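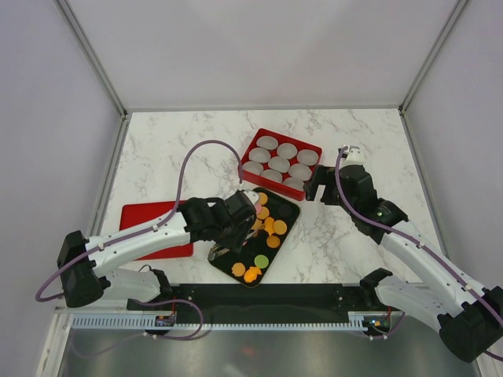 How does a robot arm know where its hand is?

Every joint in the arm has a small sensor that measures how far the joint has turned. The computer collects these measurements, adds the known length of each part of the arm, and works out the position of the hand. The calculation is repeated many times each second while the arm is moving.

A measurement is useful only if it begins from the correct starting point. Suppose you measure your height with a ruler that has lost its first inch. Every answer will be wrong by the same amount. A robot joint can have the same problem. For this reason, the arms at the Kallinlow Learning Center are checked before the workspace is used.

Setting the starting point

The starting point of a joint is called its zero. To set it, a technician places the arm in a known position and tells the computer to save the sensor readings. This position is called the home position. When there are two arms, each one has its own zero settings, and the settings of one arm cannot be used for the other.

The technician then asks the arm to move slowly to several test points. If the gripper stops in the wrong place, the zero is set again. At Kallinlow, the test has 12 points, and an arm must reach all of them before it passes.

Why the cables need room

A robot arm needs electric power, and it must send and receive messages. Cables can carry both. In the workspace shown on this page, purple cables follow the arms, and one of them rises in a tall arch before it comes down to the wrist. Small white clips hold part of it along the arm.

A cable that is too tight will pull when a joint turns. A cable that is too long may catch on objects on the table. The technician bends the arm as far as it is allowed to go in each direction and watches the cable during the whole movement. Clips that have slipped are put back in place. A cable with a cut or a flat spot is replaced.

Caring for the gripper

The gripper is the part that holds things. Small items, such as the flat food-shaped pieces on the black tray, require the fingers to close in the right place and with the right force. Dust or grease on the fingertips can cause an item to slide out.

Fingertips are wiped with a soft cloth. The technician also looks for loose screws and closes the gripper on a test block to confirm that the two fingers meet it evenly. Worn fingertips are changed as a pair.

Keeping a record

Each check is entered in the maintenance book. Yen-ting Liu, who manages the equipment at Kallinlow, began the present book on February 17, 2020, and it now contains 321 entries. An entry gives the name of the arm, the work that was done and any part that was changed. The book helps the staff notice when the same joint has needed attention more than once.

Safety rules

Power is switched off before anyone touches a cable, a joint or a circuit board. Hands, sleeves and hair stay away from an arm that is switched on, even when it is standing still. Children may watch a check with an adult from behind the yellow line.

Words to know

Joint: a place where two parts of the arm meet and can turn.
Gripper: the hand of the robot.
Sensor: a device that measures something.
Zero: the starting point for a measurement.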